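Subject: Re: Re: Flarance newsletter, folding and posting
Date: Mon 23 July

On the folding question, somebody wrote:

> Could we not just go back to the machine? It did 600 copies
> in an afternoon last December and I don't remember anyone
> complaining.

I complained. I complained at length, and then again in the newsletter itself, on page 14, which the machine had folded shut with page 3 inside it.

For those who joined since, the Dastari folds beautifully up to copy 493. After that it gets ideas. We had some in thirds, some in fans, and one for the Wadik Road end that would have done as a hat.
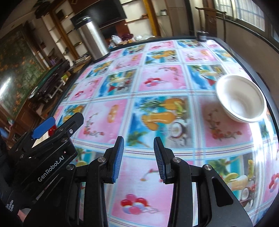
Postage is the bigger worry anyway. The list now stands at 654 names, and I suspect a fair few have moved, or never wanted it. Abubakar Print will do the folding for us if we take their heavier paper, but the heavier paper tips us into the next postal band. I did ask if they would fold the thin stuff. There was a silence on the line.

So: hand folding, Thursday, usual hall, from seven. Bring a ruler if you own one. If you'd sooner have yours by email, reply to me and not to the whole list, as we have all suffered enough.

Newsletter editor (still)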